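Section 3. Setting the tables

Applies to the front room and the side room, lunch and dinner. Counter seats are in Section 4, don't mix them up. If you only have time to read one thing before your first shift read the step list and the cautions. The rest can wait.

Questions go to Montserrat Zepeda (front) or Tyson Sawatzky (dish side). Carmela Olmedo does the ordering, so anything running out goes on her sheet by the ice machine. Don't just tell her in passing, write it down.

3.1 Before you start

Hands washed, apron on. Table top wiped with the gray cloth, then dried with the white one. The speckled tops hide crumbs really well, so wipe the rounded edge too and run your palm over it after. If it feels gritty it is gritty, do it again.

Get these from the side station:
- clean chopsticks, from the drying rack only
- utensil holder
- napkins
- soy dish, one per seat
- tray to carry it all on. No carrying loose sticks in your fist

Note: Flimbridge spray is for the floor and door glass. Not for tables. The table bottle is the Nonano one with the white trigger.

3.2 Checking the chopsticks

We use plain wood chopsticks, washed and reused. Every stick gets looked at before it goes out, both ends.

1. Lay the sticks down on the table side by side. Ends pointing the same way, small gap between, so you can see each one on its own.

2. Look at the eating end. Frayed, split, dark at the tip - out.

3. Roll each stick with one finger. A good one rolls and stops. A warped one rocks. A little bend is OK for the staff meal bin, not for guests.

4. Run your thumb down the length. Any splinter at all, out. Don't sand it, don't pick at it.

5. Match for length. Tops lined up against the edge of your hand, then look at the bottoms.
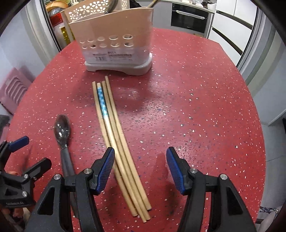
6. Match for pattern. We have plain ones and we have some with a printed band near the top, left over from the old set. Plain goes with plain. Banded goes with banded. A single banded stick with no partner goes in the odds jar at the side station, and when its partner comes through the wash you make the pair up.

7. Pairs go together on the tray, not crossed. Tray goes to the table when the whole table's worth is ready.

Caution: sticks that come off the rack still damp do not go in the holder. They go back on the rack, spread out. Damp sticks standing in a closed holder smell by dinner and then the entire batch has to be rewashed. This happened twice in December.

3.3 Setting the holder

1. Holder goes at the wall end of the table. On the round tables with no wall side, put it in the center.

2. Check inside the holder first. Crumbs, sauce, old napkin bits. Tip it over the bin and tap. If it's sticky it goes to dish, get another one.

3. Sticks in, eating end down. Hold them by the top. Fingers never touch the bottom third.

4. Don't cram. If you have to push, there's too many. A guest should be able to lift out a pair without dragging the rest with it.

5. Spoons go in the second slot if the holder has one. If it doesn't, spoons come out with the soup.

6. Turn the holder so the opening faces the seats.

Note: the order of the slots used to be the other way round. If you trained before the change, please forget the old way. Sylvie Gauthier has the final say on table layout and she does check.

3.4 Setting individual places (dinner and bookings only)

At lunch guests take from the holder and you can skip this part. Dinner and any booked table:

1. Napkin first, folded in half, fold toward the guest.
2. One pair of sticks on the napkin, both tops level.
3. Soy dish above the napkin. Dry inside, check.
4. Water glass to the right. Upside down until the guests are seated.
5. Menu last. Sticky menus go back to the stand for wiping.

Kids: training sticks are in the drawer under the till, or offer a fork. Ask the grown up, quietly. Same for anyone who seems to be having a hard time with them. Just put a fork down on the next pass, no comment needed.

Allergy tables get a fresh wiped tray and sticks straight off the rack, never from a holder that's already been out. Tell the kitchen the table number before you seat them.

3.5 Clearing and washing

1. All sticks from a used table come back, including the ones that look untouched. On the table = used.

2. Into the stick tub, not the general cutlery tub. They get snapped under the plates.

3. Rinse under warm running water within the hour. Do not leave them soaking. Wood swells and the grain lifts, thats where the splinters come from.

4. Wash loose in the flat basket, one layer. Dish side will tell you if the basket is overfull. Listen to them.

5. Drying rack, spread, overnight if it's the late load. Fan on low.

6. Wipe the holders inside and out and leave them on their side to dry.

Caution: no bleach on wood. Ever. If there is a stain that won't lift, bin the stick.

3.6 Stock

Full stock is 3000 sticks, kept in the Desjardins cartons on the top shelf of the dry store. Use the opened carton first. When you open the last but one, write it on the sheet that day - the supplier is Castmont and they are slow.

New sticks are washed once before use, same as used ones. They come dusty.

Discards go in the kindling box by the back door. Oľga Kadlec takes it home for her stove, so please no napkins or tape in there, and nothing with sauce on it.

3.7 Quick fixes

Holder wobbles: check underneath for a grain of rice. Usually rice.

Run out of pairs mid service: take from the side room holders, then ask dish for a rush load. Do not put out mismatched ones to get by.

Guest drops one: bring a new pair, take both old ones away.

Table top tacky after wiping: too much spray. Go over it with plain water on a clean cloth, then dry.

Splinter complaint: apologize, replace the pair, pull that whole holder and check every stick in it befor it goes back out. Write it in the shift book.

Section updated 14 July 2021. Old copies in the blue binder should be thrown out.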